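Category: Politics and Courts | Tags: local government, investigations, public money
Print this post | E-mail this post

Monday, July 18, 2022

I spent the whole Saturday with the report on the Dernside harbor contract, and I want to write my thoughts before they go away. I am not a lawyer. I only live in Dernside, I pay my taxes here, and I learned to read English from newspapers, so I read official papers slowly and with a dictionary next to me. This time the slow reading was useful.

For those who do not follow our town: in February the council asked an outside investigator, Efa Kneath, to look at how the contract for the new harbor wall was given to the firm Lacerda. There were two offers. The other one came from Morkis, and it was the cheaper offer. The council chose Lacerda anyway, and the minutes of that meeting say only "after discussion." What discussion, between which people, the minutes do not say.

The report has around 70 pages. The newspapers wrote about the first four, where the summary is, and the summary is very polite. It says that the procedure "could have been documented with more care." If you stop there, you will think that somebody forgot to sign a form.

In the later chapters the language is different. Ms. Kneath writes that two council members met with Lacerda in the week before the vote and did not tell the others. She does not say that they took money or promised something. She says that she asked for their calendars and received them late, with several days missing. I read this part again and again, because I wanted to be sure I did not understand it wrong. She is very exact with her words, and when she writes "I was not given" she means a different thing than "I did not find."

My neighbor thinks the investigation is now finished and we should leave these people in peace. I do not agree with him. A report is a piece of paper, and the council must still vote on whether to send it to the prosecutor. Until that vote, the missing days in the calendars stay missing. Ms. Kneath cannot force a witness to answer. A prosecutor can, and for me this is the whole question.

I also hear the argument that the wall must be built before the winter storms and that a court case would stop everything. I understand this fear – my cellar is also near the water. But I looked in the report, and the building schedule is in a separate chapter, and there is no sentence there which says that the work has to wait for the lawyers. If somebody from the council knows such a rule, I would be thankful to see it.
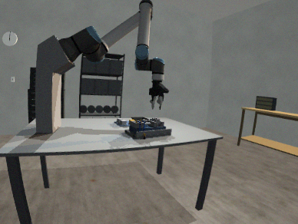 Robotic arm on a gray pedestal, computer rendering.

What I would like to see next is simple enough. The council should publish the full report on the town website, and not only the summary. At the moment you must go to the office in Stunska Street and read it in a chair by the window, and they do not let you make copies. I wrote my notes by hand and my fingers hurt until Sunday evening.

Then the two members should say in public what the meetings were about. Maybe there is a good explanation. Maybe they spoke about stones and cement and nothing else. I would accept this if the missing calendar days were shown together with the explanation.

I have sent a letter to the council with these two requests. I kept it short and I asked my daughter to correct the grammar. If they answer, I will put the answer on this blog, with their permission.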